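About us
Who we are and what we do about traffic noise

Karnbridge is a small consultancy that measures road noise and tells people what the measurements mean. We work for parish and district councils, for residents' groups with a whip-round and a grievance, and now and then for a haulier who would like to know whether the complaints are fair. Some of them are. We have told hauliers so, and one has never rung us back.

The firm was set up by Hajnalka Pálfi and Kálmán Illés, who had both spent years writing noise reports for larger outfits and had grown tired of the summary page. Anyone who has sat through a planning meeting knows the sort of page we mean. It gives one average figure for a whole day and night, says the figure is within guidance, and leaves out the motorbike at ten to three in the morning. An average is a fine thing for some purposes. It is a poor way to describe being woken up.

What we doubt

We are asked a good deal about gadgets. Signs that flash a sad face at loud exhausts, cameras that claim to pick out the one noisy car in a queue, lights that stay red if drivers lean on the horn. We don't sell any of these and we take no commission from anyone who does. Our view is that most of them are bought before anybody has asked what the trouble on that road is, and are then judged by the people who bought them.

Take the job at Samness. The council there had been offered a row of warning signs for the high street, and wanted a firm to say they would work. We asked for time to listen first. Our meters logged 1226 loud events over the survey, meaning a sudden peak well above the usual level at a bedroom window. Of those, 197 were horns. A large share of the rest came from a loose drain cover outside the chemist's, struck by every bus on the route. The drain cover was fixed. The signs were not bought, though we gather they may be offered again under another name.

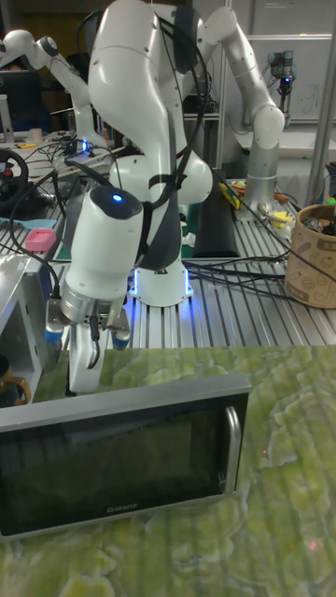
We don't tell that story to suggest every noisy street has a loose cover in it. Most don't. Plenty of our surveys end with the dull finding that there is too much traffic going too fast, and that the cure is dear and unpopular. We write that down as well.

How we work

Meters go up for 36 days where the budget allows it, and we will say plainly in the report if it didn't. A week is what most clients ask for. A week can be half term, or roadworks on the bypass, or rain from end to end, and wet roads are louder than dry ones.

We use two makes of meter, one of them from Ultodix, and we run them side by side at the start of each job. They disagree more often than the brochures would lead you to think. When they do, both sets of readings go in the appendix.

Every client gets the raw figures along with the report. If another firm reads them differently we would like to hear about it. Tóth, who check our calculations from outside, have sent work back to us more than once, and were right on nearly all of it.

What we won't do

We won't promise a quieter road. We won't write the conclusion first. We won't put our name to a trial that has no reading from before it started, however many photographs of the ribbon-cutting come with it.

Getting in touch

Hajnalka looks after surveys and Kálmán looks after reports and planning hearings. Please tell us the road, the times of day that bother you and whatever has been tried already, including the things that failed. We are taking bookings for spring surveys until Mon 30 November. Requests that come in later will go on the list for summer, when windows are open and the readings are usually worse.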